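I'll say it up front: I bought the Skudon because it was on sale and it was green. I had a trip coming up in July with two overnight ferries, a lot of market eating, and one very long bus ride through the hills, and my old daypack had a zipper that only closed if you swore at it. So I went looking for something that could carry a day's worth of snacks, a rain jacket, a water bottle and whatever I'd end up buying from a lady with a cooler.

The Skudon is what Arex calls a "market and trail" pack. I'd never heard of Arex before this, but their regular hiking packs seem to have a following, and this one is the smaller cousin with an insulated pocket along the bottom. That pocket is the whole reason to buy it, so let's start there!

It's a zip-around compartment, lined with that silvery stuff you find in grocery store cooler bags, and it opens from the side so you don't have to unpack everything above it. I could get a takeout box of fried noodles in there, plus a couple of small bags of cut fruit and one of those flat ice packs. On the first ferry I ate cold mango while everybody else at the rail was eating warm chips, and I felt very smug about it. Food stayed cool through a long morning as long as the ice pack started out frozen solid. By mid afternoon you're on your own. I also found out that fish sauce gets into the seam at the back and stays there (I've washed it twice with baking soda and it's better, but I wouldn't put my face in it).

The main compartment is fine. It's a bag. There's a sleeve that held my guidebook and a thin sweater, and a little mesh pocket for keys and ticket stubs. I would've liked one more pocket on the outside, somewhere quick for sunscreen, because every time we pulled into a stop I was digging around past my elbow. The side pockets are stretchy and deep, and my water bottle never fell out, even on the road up to Abdelaziz, which is mostly corners.

About Abdelaziz, if you're headed that way: go early, and go hungry. The bus drops you at the bottom of the hill and the food stalls are at the top, next to the old customs house. I had a lentil soup with so much lime in it that my eyes watered, then flatbread folded over spiced potato, then another one of those. I walked down to the landing afterward with three more potato flatbreads in the insulated pocket and they were still soft when I unwrapped them on the evening boat. That was probably the pack's finest hour.

Comfort is where I got a bit grumpy. The shoulder straps are nicely padded, wide, no complaints, but the chest strap slides. You set it where you like it and by the time you've climbed one set of steps it's up under your chin. I ended up wrapping a hair tie around the strap to stop it, and that worked for the rest of the trip. For a pack at this price I shouldn't be raiding my toiletries bag for parts. The back panel is foam with channels in it, meant to let the air through, and in real heat I came away with a soaked shirt like I would with any other backpack. Maybe it helps somewhere cooler.

Rain, though - rain it handles. We got caught in one of those downpours on the river where the boatman just shrugs and keeps going, and I had the pack on my lap with the cover pulled over it. The cover lives in its own pocket underneath and it's attached with a clip, so it won't blow off down the river (ask me about my last one). My sweater was dry. The guidebook got a curly corner, but I think that was me grabbing it with wet hands.

I should mention what I was comparing it to. Before this I'd borrowed a Stadetti daypack for a long weekend on the coast, and I liked that one a lot too. The Stadetti is lighter and the zippers are smoother, really buttery, and it has that outside pocket I keep going on about. It has no insulated section at all, so lunch rides in with your socks. If you mostly hike and eat granola bars, get the Stadetti. If you plan your days around what's on the grill, get the Skudon and bring a hair tie.

A few odds and ends. It fits under the seat on the small planes, even stuffed. It does not fit in the luggage rack on the hill bus, but then neither did anything else, and there was a man up front with a whole rolled mattress across his knees. The green shows dust right away and wipes off easily. The zipper pulls are cord loops and one of mine has started to fray after 2 weeks of daily use, so I'm going to swap it for a bit of paracord before the next trip. The handle at the top is big enough to grab with your whole hand, which I appreciated every single time I had to climb out of a boat onto a wobbly dock.

Would I buy it again? Yes, on sale. At full price I'd think about it for a while and then probably still buy it, because of those flatbreads. I'm hoping to take it out again when the rivers are lower and the mangoes are back, and I'll update this if the seam gives out or the smell wins. 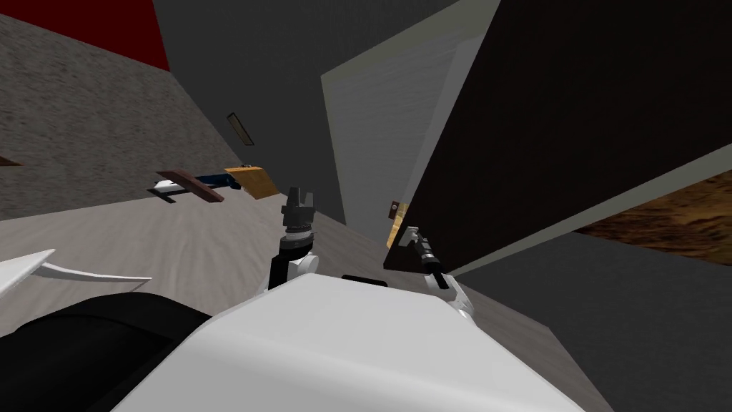

Marisol: I've had the same pack for 3 trips now and the chest strap drove me nuts too. A rubber band works if you don't have a hair tie. For the fish sauce smell, leave the pocket unzipped in full sun for a day and then stuff it with newspaper overnight. Mine came out fine, although I've gone back to carrying anything saucy in a jar with a screw lid. Did you get the potato flatbread with the green chili on it or the plain one?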